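26 August 2024

I slept badly and got up before the alarm, so I decided that this is the day for the plastic boxes. I am writing this in the evening with tired hands. In my language we have a word for the kind of work where you move small things from one place to another and at the end the room looks the same as before. I don't know if English has such a word. I did this work for most of the day.

The boxes came with me from the old flat in May and since then I never looked at them seriously. They were in the low cupboard, one inside the other, and some inside the wrong other, so they got stuck. I took them all out and put them on the blue-green table, because it is the only surface I don't feel sorry for. The table has so many scratches already that one more is not a tragedy. I wiped it first with vinegar and after that with plain water. The scratches stayed, of course. I think I secretly hope every time that they will go away with the dirt.

My plan was simple. A box that has a lid can stay. A box without a lid must have a job, or it goes. I wrote this on a piece of paper and put the paper on the fridge, so that I will not cheat. By lunch I had cheated already, with the white frosted one. It has no job. But it is a good thick plastic and I like how the light goes through it, like through a window in a bathroom. I told myself that it can hold the clothespins. 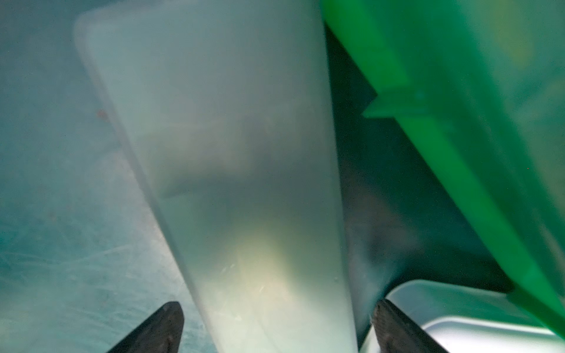
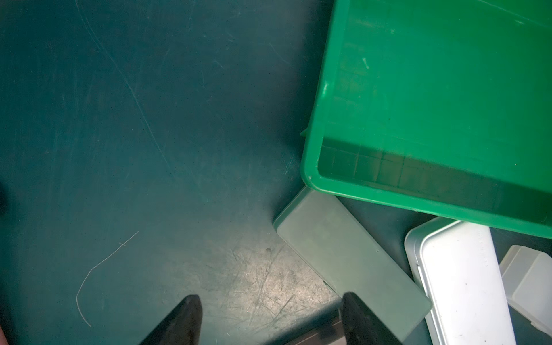
The green tray is from Jastdale, the shop behind the station that closed. I bought it for seedlings and then I did not have seedlings. Afterwards I used it for letters, and then for keys, and in the old flat it was simply standing on the radiator and collecting everything. It is too bright for my taste now, but when I wanted to put it with the things to give away, I felt a little bit ashamed, like I was sending away a person who did nothing wrong. So the tray stays also. It will be for the sewing things. I have to measure the shelf first, because I am afraid that the rounded corners will take too much place.

With the lids I had more trouble. I had 16 lids on the chair and only 13 boxes which want a lid, and you would think that in this case every box finds something. No. Four boxes did not find anything. I tried every lid two times, and some of them three times, turning them around, although a rectangle does not become different if you turn it. I became angry and made tea.

While I was drinking I remembered that my mother wrote the name on the bottom of every box with a marker, and the same name on the lid. "Soup." "Soup." We children laughed about it. Today I looked for my marker for a long time, found it dry, and wrote "marker" on the shopping list.

Under the sink I also found the box of denture tablets, Parnodent, which I bought by mistake when I was first here and could not read the packages so well. I thought it was for cleaning cups. But it does clean cups! I put one tablet in the old tea mug and left it to make bubbles while I was working, and the brown ring went away nearly completely. Then I tried another one in the box that smells of onion. It smells now of onion and mint. I put it by the open window and I will see tomorrow if it is better.

In the afternoon I washed everything that stays, in two rounds, because the drying rack is small. Frosted plastic never looks clean to me. It is cloudy when it is dirty and it is cloudy when it is washed, so I have to believe my fingers more than my eyes. I went over the corners with an old toothbrush. The rims are the worst, there is always a small dark something that sits there and you don't know if it is food or part of the plastic.

I weighed the flour too, because I wanted to know if it fits in one box. It was 500 grams and it fits, but only if I knock the box on the table a few times so the flour sits down. Each knock made the spoons jump. I hope the neighbors were not sleeping. I put a bay leaf inside against the moths, like at home. I don't know if the moths here respect a bay leaf.

The radio was on all this time. They played Stelmakh, the slow piece with the piano that I always think is finished, and then it goes on. I stood with wet hands and listened to the whole thing. Afterwards there was a talk about roads, and I turned it off and washed in silence, and that was also nice.

For giving away I have one bag. It is less than I wanted. In the bag is the round box that turned pink from beets, the one with the broken corner (no, this one should go to the garbage, I must take it out again), two jars, and the lids which belong to nobody. I am not sure if one may give away lids without boxes. Maybe somewhere in this town is a person with the boxes without lids, and we should meet.

For supper I had bread and the last of the Hustov cheese, the salty one. I ate standing up, because the table was still full and I was too lazy to make a place on it. Then I made the place anyway, and put the boxes back in the cupboard, the big ones at the back and the flat ones in front, with the lids standing on their side behind a piece of cardboard. The cardboard falls down if I close the door too fast. I closed it slowly.

The clothespins are still in their old bag. The bag is inside the frosted box now, so I think it counts. Tomorrow: marker, sponges, measure the shelf, call about the water bill.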